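Ticket 2508: Recipe scaling gives wrong amounts after update
Product: Hutix (desktop)
Status: Closed, fixed
Opened: February 26, 2018

Customer wrote:

Hello there, and thank you in advance to whoever picks this up. I've been using Hutix for my baking for a good long while now, first just for the family and then for the little stand I keep at the Carau market, and I have never once had to write in, so please forgive me if I put this in the wrong place or go on too long.

My trouble is with scaling. I have a honey oat loaf in my collection that is written for one batch, and when the market is on I scale it up to 4 batches. Before the update the flour, the oats, the honey, everything came out just as you'd expect. Since the update, the flour is fine and the oats are fine, but the yeast and the salt don't budge. They stay at the one-batch amount no matter what I type in the box. I didn't notice until the dough had been sitting on the counter all morning doing very little, and by then I had a great heavy lump of it and nothing much to sell. (We ate a lot of flat toast that week. It was nice with butter, I'll say that for it.)

I have tried closing the program and opening it again. I have tried restarting the computer. I also typed the salt line in fresh, and for a moment I thought that had done it, but then I scaled it again and the same thing happened. I don't want to lose my notes, as some of these recipes have years of little remarks in them about ovens and weather and which pans stick.

With kind regards

Support wrote:

Hello, and welcome! You've put it in just the right place, and please don't worry about the length. A long ticket with the whole story in it saves us all a lot of back and forth. I'm so sorry about the bread.

Your notes are safe. Scaling only changes what's shown on the screen, and the recipe underneath stays the way you saved it. Even so, before we try anything, I'd like you to make a backup, for my peace of mind as much as yours. Go to File, then Save a Copy of Everything, and put the copy somewhere you'll find it again, such as a thumb drive or your documents folder.

Once that's done, could you tell me three things? First, open the honey oat loaf, click on the yeast line, and see if there's a tiny padlock at the right end of it. Second, let me know if the same thing happens in any other recipe. Third, go to Help, then Version, and send me the number you see there.

Customer wrote:

Backup made, and I put it on a thumb drive and in the documents folder both, as I am the belt and suspenders type.

There is a padlock on the yeast line! And on the salt line too. I had never noticed either one, they are such faint little things. I have certainly never locked anything on purpose. I went through some of my other recipes afterward with a cup of tea and found the padlock on the salt in nearly all of them, on the baking soda in the biscuits, and on the cinnamon in the raisin bread. The version number is 7.

I clicked the padlock on the yeast and it went away, and then the yeast scaled beautifully. But when I closed the recipe and opened it again the padlock was back.

Support wrote:

You are a wonderful detective, and the part about the padlock coming back is the very clue I needed.

Let me explain what I think is going on. In version 7 we added a way to hold one ingredient steady while the others change. People had been asking for it for things like a bay leaf in soup, where you might want the same one leaf in a bigger pot. There's a setting that goes with it, called Hold Small Amounts, and it puts the padlock on anything measured in teaspoons or pinches. It was meant to be off unless you asked for it. On some computers that moved up from an older version, it looks as though it came on by itself, and each time you open a recipe it goes down the list and locks everything small all over again.

Please try this:

1. Close any recipes you have open, so you're back at the main list.
2. Go to Settings, then Amounts.
3. Find Hold Small Amounts and clear the check mark next to it.
4. Click Save at the bottom of that page. It's easy to miss, as you have to scroll down for it.
5. Go back to the main list, click Recipes at the top, and choose Unlock All Ingredients.
6. Close Hutix and open it again.

Step 5 can take a while if you have a big collection. Just let it run, even if the window seems to be asleep.

Customer wrote:

I did all of that, and I'm pleased to say the honey oat loaf is right again, yeast and salt and all. The unlocking took long enough for me to put a load of washing in and hang it up. I have something over a shoebox full of recipes in there, so I suppose that's to be expected.

One small puzzle is left. The raisin bread still has its padlock on the cinnamon. All the others are clear. I got that recipe from the Varghese collection, the one you could add on for free last April, if that makes any difference.

Support wrote:

It makes all the difference, thank you for mentioning it! Recipes from an add-on collection are kept apart from your own, and Unlock All Ingredients walks right past them. Open the raisin bread, click Recipe, then Make This Mine. You'll get your own copy with your notes carried over, and you can click the padlock off the cinnamon for good. After that you can hide the original so you don't have two raisin breads staring at you.

I've passed the whole story on to the people at Stustenum who build the program, and they've told me the setting will be turned off for everybody in the next update, apart from those who switched it on themselves.
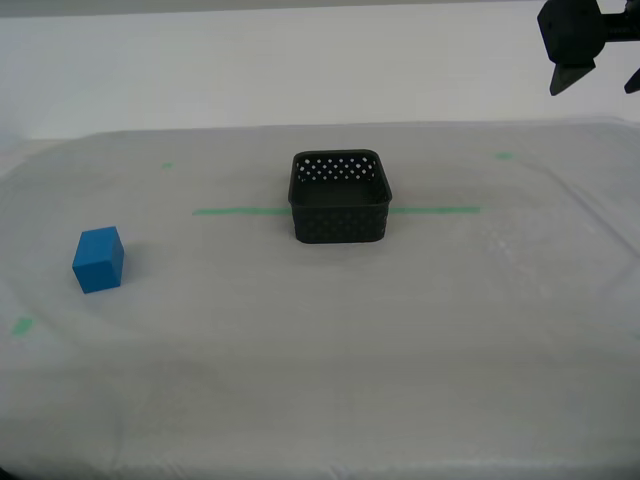

Customer asked: Will I have to go through all these steps again when the next update comes?

Support answered: Your choices are saved with your recipes, so the padlocks will stay off after you update. If you ever see one come back, go to Settings, then Amounts, and check that Hold Small Amounts is still clear.

Customer wrote:

That's a relief to hear. I made my own copy of the raisin bread and the cinnamon behaves now. I also tried 4 batches of everything I bring to the stand, just on the screen, and compared them against the figures in my old paper notebook, and they all agree. The loaves themselves go in the oven tonight.

Thank you for being so patient with me. If you're ever out Carau way, come by and I'll set a loaf aside for you.

Support wrote:

What a kind offer, and it was a pleasure from start to finish. I'll mark this one as fixed. If anything else looks odd, just reply here and the ticket will open itself back up with all of our notes in it. Good luck with the baking tonight!

Ticket closed by support.
Cause: Hold Small Amounts switched on during move from older version.
Fix: setting cleared, all ingredients unlocked, add-on recipe copied and unlocked by hand.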